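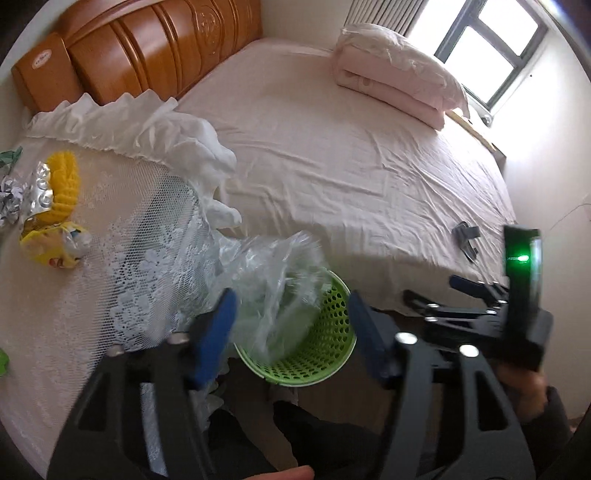
Home | Programs | Reports | Contact
Print this page | E-mail this page

Progress report to the Kaufmann fund, 9th June
Strength classes for over-60s, Listthorpe and Festomton

Enrollment stands at 224, up from 100 in February. Listthorpe runs four classes a week, each 45 minutes long. Festomton has the same timetable but lost two sessions to a heating repair. Both were made up.

Danica Mujić has rewritten the beginner plan. Chair squats and wall push-ups now come before any band work, and the overhead press has moved to week six. Knee complaints are still the main reason people give for stopping.

The resistance bands from Grastia came late and one box was the wrong strength. Replacements are on order, within budget.

Zorica Kelmendi will send the attendance sheets separately. We still need a decision on paying for a second instructor at Festomton.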